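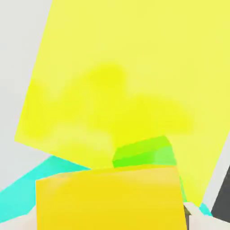

Our project was about the calibration of a small UV detector for liquid chromatography, and the question was how many standard solutions are really needed before the calibration line can be trusted. Many peaks we meet in practice do not have a sharp border. They look more like the brighter yellow patch on the pale yellow panel, with soft edges that go slowly into the background, and two people who must say where such a patch begins will give two different answers. The same problem appears when the software has to put the start and the end of a peak. For this reason we decided to study the integration limits together with the calibration, although the first plan of May had only the calibration in it.

1. Materials and method

The detector was a Truvenell unit of the teaching laboratory, connected to an Onik pump. The compound was caffeine in water and methanol. We prepared 8 standard solutions from one stock, and each solution was injected 6 times, in mixed order, so that a slow drift of the lamp would not look like an effect of concentration. This gave 48 injections. Blank injections were made at the beginning and at the end of every session.

The integration was done in two ways. In the first way we used a fixed time window, the same for all the injections. In the second way the program searched for the points where the signal leaves the baseline, with a threshold of three times the noise. The noise was taken from the blank of the same session. All the fitting was done in a spreadsheet and then checked with a short script, which we named Luler.

2. Choice of the model

We compared a straight line without weights, a straight line with weights 1/x, and a second degree curve. The straight line without weights had a very good correlation coefficient, and at first we were satisfied with it. But when we plotted the residuals as percent of the concentration, the two lowest standards were wrong by 23 percent and more. The correlation coefficient does not show this, as the high standards dominate the sum of squares. With the weights 1/x the error at the lowest level came down to 8 percent.

The second degree curve made the residuals a little smaller, but the confidence interval of the square term included zero. We did not keep it.

3. Effect of the integration limits

For the high standards the two ways of integration gave almost the same area. For the low standards the threshold method cut the tail of the peak, and the area was always too small. The fixed window did not have this error, but it collected more noise, so the repeated injections were more scattered. We prefer the fixed window here - the scatter can be reduced with more injections, and the cut tail can not.

4. Fewer standards

We removed the standards one by one from the middle of the range and repeated the weighted fit. The slope changed very little until only four were left. When we removed the lowest standard instead, the intercept moved clearly.

5. Open points

The second column, a Gagnon type with smaller particles, arrived too late for us to test it. We also did not study temperature. The raw areas and the Luler script are in the appendix, with the list of the injections in the order they were made.

August 2018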